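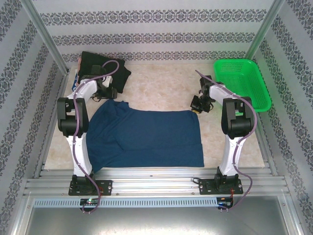 ## Teaching the two arms to fold a shirt

Since the autumn, our group at Stellix has been working on a laundry project with the name Sanna. The goal is simple to say: two robot arms should take a shirt, lay it flat, fold it and put it in a basket. To reach this, a person must first show the work many times by remote control. Our operators sit beside the cell and hold a pair of small guide arms. When the operator moves a hand, the robot moves in the same way, and every movement is saved together with the camera pictures.

We began with towels and changed to shirts in January. A shirt is much harder to teach. It has sleeves, it has a collar, and it never falls in the same shape two times. For this reason we ask the operators to begin from many different positions and not to make the start too tidy. 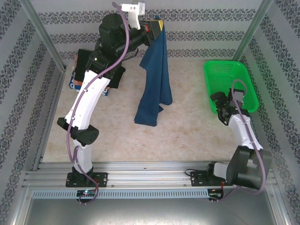
## What we learned about lifting

In the first weeks most of our operators lifted the cloth too fast. On a dark blue shirt this gives long folds that swing, and the second arm cannot find the edge. Now we teach them to lift slowly, wait for a moment, and only then lower the cloth to the surface. It costs 4 seconds more for each shirt, but the recordings are much cleaner.

We also ask each operator to finish a movement even when it goes a little wrong. A small mistake that is corrected by hand is useful for training. A recording that is stopped in the middle must be thrown away, and we lost 139 of them before we wrote this rule on the wall.
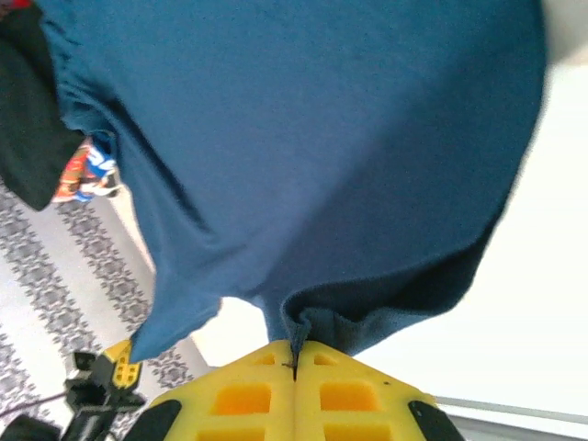 *Reading time: 2 minutes*

The grip itself needs patience. The yellow fingers close on a pinch of cloth, and from the outside it is difficult to judge if they hold one layer or two. The view from the wrist helps very much, so we placed it on the large screen and moved the overview to the small one. New operators need some 20 shirts before they look at the correct screen without thinking.

For the next step we will try to slide one finger under the edge of the cloth.

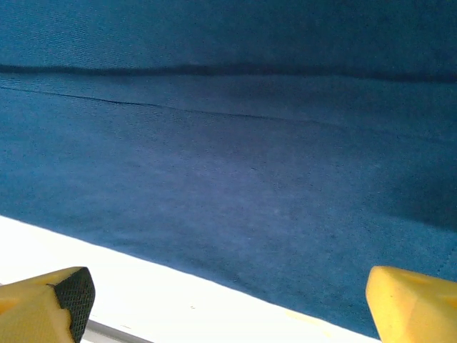 It must go in flat, with the fingers wide open, and the operator should come from the side where the edge is straight. Our colleagues at Aken have tried the same movement with napkins, and they advise to practice it without recording for the first hour. We will follow this advice.

By the end of the season we want to have 2,000 complete recordings. They will be shared with our partners in the Jusetance program, together with the written guide for operators. If you would like to try the guide arms yourself, please write your name on the list at the door of the lab. No experience is needed, and one session takes less than an hour.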